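Children's story prize in Verkness opens again, with a new prompt every week

VERKNESS, September 26, 2022 – The Sârbu Prize for young story writers is open for entries from today. Children between eight and fourteen years old can send one story each, and for the first time they will also receive help with the beginning. Every week until the closing day, the organizers will publish a writing prompt on the website of the Wostel reading room, and it will hang in paper form beside its entrance door.

The prize was given for the first time five years ago. Last year it received 98 stories, and the year before 108. Abdelghani Helmy, who teaches writing at the Wostel and leads the jury, told us that he is not worried by the smaller number, but he did ask several classes why some children did not send anything.

"Most of them had the same answer," said Helmy. "They told me they like to write, but they did not know what to write about. I understand it very well. When I was a boy, a teacher gave us an empty page and said that we were free. I sat the whole hour and wrote my name and the title."

The first prompt is already published. It gives two lines of a conversation between a girl and her grandfather, who has found a key in a coat he bought at the market. The writer has to continue from there. It is allowed to change the names, to tell it from the side of the grandfather, or to leave the two lines out when the story is finished. The prompts are only an offer, and a child who has an own idea can ignore all of them.

In the next weeks there will be a prompt which starts from a smell, one made from a shopping list, and one where the last sentence is given and the beginning is missing. Helmy wrote most of them during the summer and tried them with his Thursday group. The shopping list was the favorite. One girl wrote four pages about a man who buys only things that begin with the letter B, and Helmy says he would like to know how she came to this.

Stories can have up to 3,000 words. There is no minimum. Some parents asked last year if a story of one page has a chance, and the jury wants to repeat that it has. The story which won in the younger group last February was a little longer than one page. It told about a boy who teaches his mother to ride a bicycle and is much more strict with her than she ever was with him.

Entries may be written by hand or typed. Handwritten stories should be on one side of the paper, with the name, the age and the school on a separate sheet, so the jury reads without knowing the author. Drawings are welcome but they do not count for the result. Stories in other languages than English are also accepted this year, if a translation is added. The translation may be made by a parent or a teacher. Spelling mistakes will not lower the chances of a story, and the jury asks adults kindly not to correct too much.

On this last point there was some discussion. A few teachers were of the opinion that a prize should also reward correct writing. The jury talked about it in two meetings and decided to keep the rule as it was. "We can see when a father has written the story," Helmy said. "The sentences become very long, and suddenly there is a lesson at the end."

The winning stories and a selection of the others will be printed in a small book by Platow, the local printer which also made the earlier editions. Every child whose story is in the book receives two copies. The rest will be sold at the Wostel and in the bookstore on the market square, and the income goes to new books for the reading room.
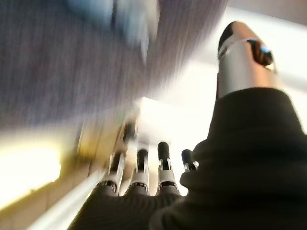 Platow has asked for one change this time. The texts should arrive there before the Christmas break, because last year the pages came late and the books were still not bound on the evening of the ceremony. The winners read from loose sheets. For this reason the closing day is earlier than before, on the last Friday of November, at the hour when the Wostel closes. Stories which come by mail after that day can not be accepted, also if the stamp is older.

For children who prefer to write in company, the reading room will keep one long table free on Saturday mornings. Paper and pencils are there, and Helmy or another member of the jury will be present to listen if somebody wants to read aloud. They will not give advice about stories that are meant for the prize – that would not be fair to the others – but they can explain the prompts and the rules. Younger brothers and sisters may come too, if an adult stays with them.

The ceremony will be in February in the large room of the Wostel. The exact day depends on the school vacation and will be announced together with the names of the children who are invited to read. As in other years, there is a first and a second prize in each age group, and one prize which is chosen by the Thursday group without the jury.

Entry sheets are available at the desk of the Wostel and in all school offices in Verkness. Schools that wish to have a visit from Helmy in October should write to the reading room before the end of this week. Three visits are already arranged, and there is place for two more.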